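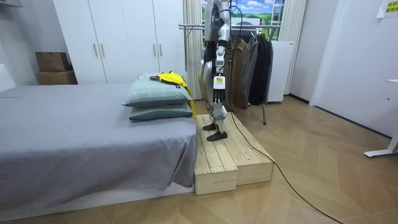
Bedding and bedside step: common questions

Does the gray sheet fit a low bed?
Yes. It covers the mattress and hangs down over the side, with the white base still showing at the bottom. Umier sheets can be washed 50 times before we'd replace them.

How should I stack two pillows?
Put the darker green one underneath and the pale checked one on top. Stacked at one corner, they leave the rest of the bed clear for folding.

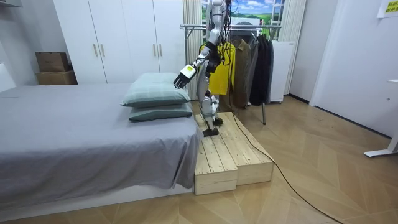
Can I buy the pine step?
Yes, as two separate boxes — item 1605 in the Driketov range. The wood comes unfinished, so knots and screws show. Oil it if you like.

Where do I put worn clothes?
On the rack. Delivery of the rack takes 2 weeks.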